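How a Hand-Held Gripper Learns to Sort the Cutlery

26 June 2018
By Bradley Whiteley

A robot hand does not have to look like a human hand. Many have only two fingers, which open and close like the ends of a pair of kitchen tongs. A hand of this kind is called a gripper. The Marsden project is a pair of grippers built at home for one job: picking up chopsticks and spoons from a table and putting them in a utensil holder.

The job sounds easy. For a machine it is hard. A chopstick is long and thin, and it rolls. A spoon is wide at one end and narrow at the other, so it tips if it is held in the wrong place. When several utensils lie across each other, pulling one of them moves the rest.

The Marsden grippers have no motors yet. A person holds one in each hand and works the fingers by squeezing. This stage comes before the robot arm. The builder uses the grippers to do the job many times, and the movements are recorded. Later, a computer program studies the recordings and tries to copy them. 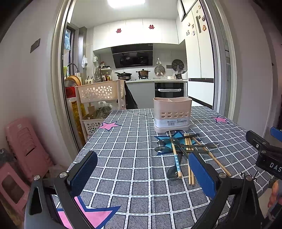 A gripper finger needs two parts. The first is a stiff arm, which must not bend when it is squeezed. The second is the surface that touches the object. Smooth, hard plastic is a poor choice for this surface, because a smooth chopstick slides along it. A softer material gives more friction. Friction is the force that slows things down when they rub together. You use it every time you hold a pencil.

The two fingers are joined by a linkage. A linkage is a set of bars connected by pivots, and a pivot is a point where a part can turn. Scissors have one pivot. A linkage with several pivots can keep two fingertips facing each other while the arms swing open and shut. If the pivots are too loose, the tips wobble. If they are too tight, the fingers stick. The first Marsden linkage was too tight, and every screw had to be backed out a little and tested again.

Where to grip

Every object has a balance point. Try this with a ruler. Rest it across one finger and slide it until it stays level. The place above your finger is the balance point. If you pick up the ruler there, it does not swing. If you pick it up near one end, the other end drops.

For a chopstick going into a tall holder, a little swing is useful. The stick has to change from lying down to standing up. The person turns the whole gripper with the wrist to do this, and a robot arm must make the same turn with its own joints. It must then bring the lower end of the stick over the opening before it lets go.
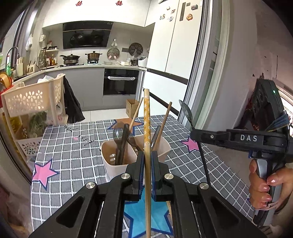
Toltum wrote in after the first part of this series and asked why the builder did not use a magnet, given that spoons are metal. A magnet would work on some spoons, but many stainless steel ones are only weakly attracted to it or not attracted at all. It would do nothing for wood or plastic.

How many tries

One recording is not enough. In the first one the spoon might be on the left, and in the next it might be under a chopstick. The program needs to meet both cases. The Marsden plan calls for 100 recordings, made in sets of 24 or fewer so that the person's hands can rest. After each set the utensils are mixed up again.

Failed tries are kept in a separate folder named Restness. They are useful for finding out where the fingers slip.

Words to know

Gripper: the part of a robot that holds things.
Linkage: bars joined by pivots so that they move together.
Friction: the force that resists sliding.
Balance point: the place where an object can be held up without tipping.

The next part covers motors and how hard they should squeeze.

Contact the Harnilard workshop pages | © 2018 Harnilard | Back to top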